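Siltero Remission Board

The Siltero Remission Board is a state advisory body that reviews requests for pardons, shortened sentences and early release in the state of Siltero. It recommends. The governor decides. The distance between those two verbs has supplied most of the board's history.

Origins

Before the board existed, mercy in Siltero was handled by letter. A prisoner wrote to the governor's office in Talavera, the office wrote back that the letter had been received, and the matter was considered closed by everyone except the prisoner. An audit of the mailroom found 2552 petitions in storage, sorted by size of envelope. The legislature passed the Remission Act the following spring, with both parties claiming to have thought of it first.

The act gave the board seven seats, a small staff and an office above the state motor registry. The office was described as temporary. The board is still there.

Procedure

A prisoner may apply after serving a third of the sentence, or at any time on grounds of age or serious illness. The application runs to 14 pages and must be filed in triplicate, a rule that survived the arrival of computers — one copy is now electronic, and the other two are printouts of it.

Staff members collect the prison record, the trial judge's remarks and any statement from the victim or the victim's family. The board then meets in closed session and votes. Four votes send a case to the governor with a favorable recommendation. The governor has 124 days to act on it. A case left untouched for that long is neither granted nor denied but "carried," a term the act uses twice and defines nowhere.

Releases

The board's largest single list covered 722 prisoners, most of them held at Flanov and Ister for nonviolent offenses. The governor signed it in October, shortly before an election, and described the timing as a coincidence. Flanov, built for far fewer people than it held, closed one wing and reopened it the next year under a different name.

Later lists have been much shorter. One contained 3 names, two of which belonged to the same man.

Work and reentry

Favorable cases usually depend on a release plan, meaning an address and some prospect of a job. Ister runs classes in bookkeeping, welding and laundry work, and the board gives credit for finishing any of them. Critics note that the credit is the same whether a course lasts a year or a weekend, and that the weekend courses are very well attended. 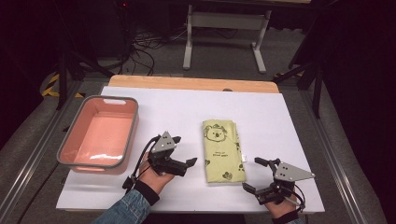
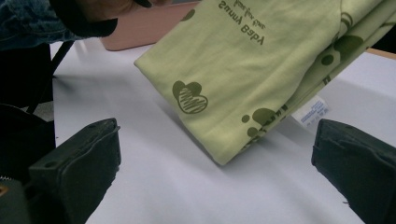
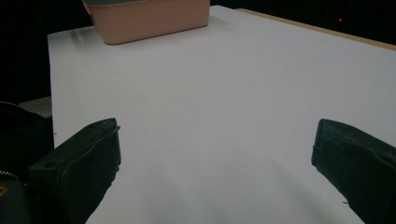 Folded clothing, a work surface and a pink plastic container, shown variously across the three views.

Former prisoners must report to a supervision office once a month for the remaining term of the sentence. There are four such offices in the state, and three are in Talavera. People released to the northern counties face a long bus ride, and a missed appointment can send a case back to the board, where it joins the end of the line.

Criticism

Prisoners' groups object to the closed sessions and to the lack of written reasons. Victims' groups object to the same things, which has led to some awkward joint press conferences. The board's annual report answers both with a paragraph on confidentiality that has not changed since the first edition, including its spelling error.

A bill to open the meetings to the public passed the lower house and was sent to the governor's office for comment. It is currently carried.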